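4.2 Clearing the table in simulation

I'll admit I thought this would be the easy part. Clearing a tabletop is a chore most of us gave to our kids, and Munther Chamoun (who wrote most of the Torkard planner) had me convinced we'd be done by May. We ran 383 trials in the simulator before touching any hardware, with a cap of 2000 control steps per trial, and I watched far too many of them!

What gave us trouble was first contact. Our planner likes to come down on an object from above, and a flat-topped box gives it a big, friendly target, but touching the top of a box and getting a useful hold on it are pretty different things. Figure 3 shows a moment of contact. I went back and forth with Nisha Solanki over whether to score contact by itself, and in the end we didn't – a trial only counts if the object gets lifted and put in the bin. Under that rule the arm failed 11 trials in a row at one point, and I went home early.

So can it do the dishes yet? No, and I wouldn't let it near my own kitchen. Moving boxes in a tidy simulated room, sure, I'm pretty hopeful about that.

Figure 3. Simulated arm with a gripper finger resting on top of the red box. 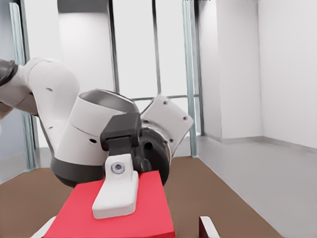
4.3 Moving to the shop floor

For the packing chores we kept the same planner and swapped in the Jerkent object set, with 2 scoring changes that I describe next.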